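From: Leidy Arboleda
To: Ludby robotics club list
Subject: Re: mug task, what to practice before Drormont

Abimbola Aliyu wrote:
> I can run the arm for the first hour. Are we still grasping by the
> rim, or did the Deson group talk you into handles? Also, how many
> practice runs do we have on disk?

Still the rim. One finger goes inside the mug and the other stays outside. Please go slowly on the last part of the approach, as the outer tip should meet the wall before you close.

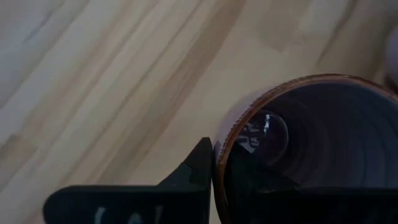 1. Recording

We have 400 runs on disk and 200 of them are labeled. Abimbola, please take the next 13 and mark any where the mug turns in the fingers. Stop the recording before you send the arm home.

2. Crowded starts

The Drormont rules let the judges choose the starting layout, so everyone should try a few hard ones.
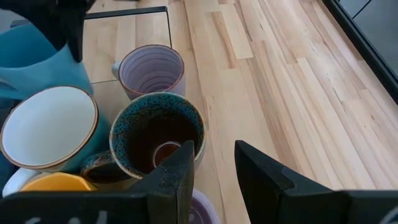

Salameh's planner picks its target by color, and I would like to change that before September. It does fine with one mug on bare wood. With a cluster like this one, where the ribbed lavender mug stands under the black rack and there's a lilac rim between the fingers, color alone is a poor guide — we need position as well. I have started on a patch and will post it to the list when it runs.

Leidy

Ludby Robotics Club list | Contact the list owner | © June 2023 | Back to top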